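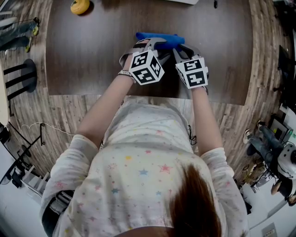
Talk notes, Sat 4/22/23, Pellmont room. 12 min, keep it moving

Open w/ the question: who folded a towel this morning? Wait for hands. Then, who was ever taught how? (my aunt, one July, whole linen closet, keep short)

Thank Forough Asadi for the slot

Point 1. Small cloths are harder than sheets. Microfiber grabs itself, cotton slides. Say "grabs itself" slowly, got a laugh at Drekness

- corners first, always
- pinch the tip, dont scoop the middle
- triangle is fine for a start, people get snobby about squares 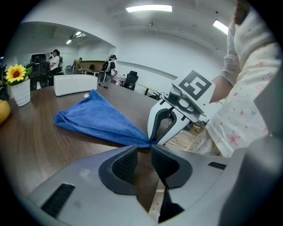
Photo: Andendale Home Skills

Blue towel, loose triangle, tip pinched. Leave up while I do the corner bit. Dark table helps, blue shows up from the back row

Mention the Pietrzak handout, 2 pages, by the door. Do NOT read from it

If runing over skip the linen closet story
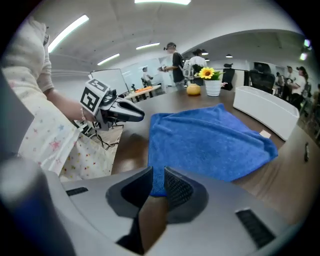 Point 2: Flat before fold

Spread it out. Rumples now = lumps later. Smooth from the center out, then fold

Ask front row to try w/ the cloths on their chairs, 13 in the bag, they can share

Then questons. Somebody will ask about fitted sheets. Say next time

Cloths back in bag!!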